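Knob turning by demonstration

Knob turning by demonstration is a way of teaching a robot arm to work the dials on ordinary lab gear, like the stirring hotplate you find on pretty much any chemistry bench. You guide the arm through the job a bunch of times, record everything, and train a policy on the recordings. I worked on the Plaline version for most of a year, so this entry leans on that one (other groups do it differently, and please add yours!).

Background

Plenty of lab automation gets around knobs by talking to the device over a cable. Lovely when it works! But a lot of older hotplates don't have a port, and swapping them all out costs real money. The folks at Trenetti had already tried a fixed motor clipped over the dial, and that was my starting point too, until I got tired of making a new clip for every model.

Method

We record the arm's joint positions along with several camera views: one looking over the bench from head height, one fixed beside it, and a small one at the wrist. Plaline learns from all of them together. The wrist view helps most in the last bit of the approach, and the fixed view helps with telling which knob is which.
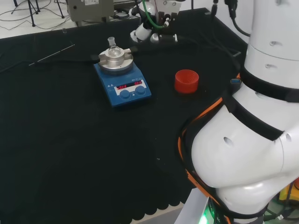
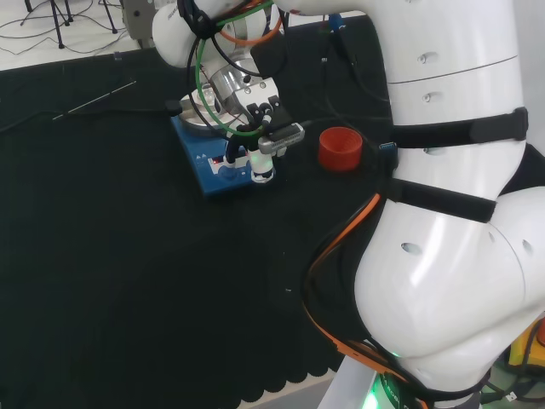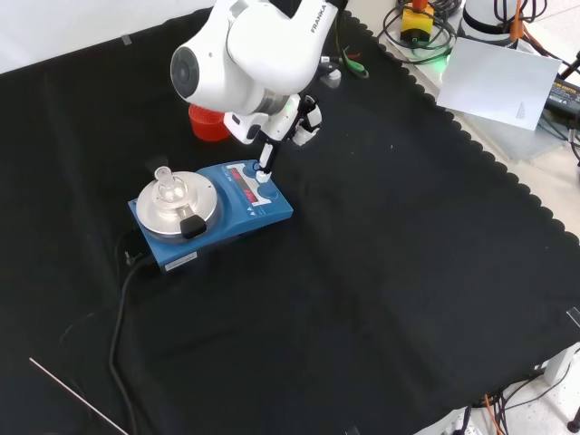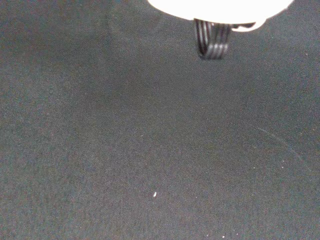

Hotplate task: two head-height views, the fixed camera with a finger on the knob, and the wrist camera over the cloth.

Results

Our training set, which we named Daher, has 1,000 demonstrations. We held back 354 more for checking. The policy learned to find the right knob pretty early on, but getting the amount of turn right took 17 training runs and a lot of coffee. Most misses came from the finger slipping on the rim of the dial.

Limits

Push-and-turn knobs are still a mess. I've only tried 2 of them, and I wouldn't trust the arm with either one. Glossy panels also throw it off when the light changes, so I'd keep the blinds down in June.

See also

Drekent grasp set
Learning from demonstration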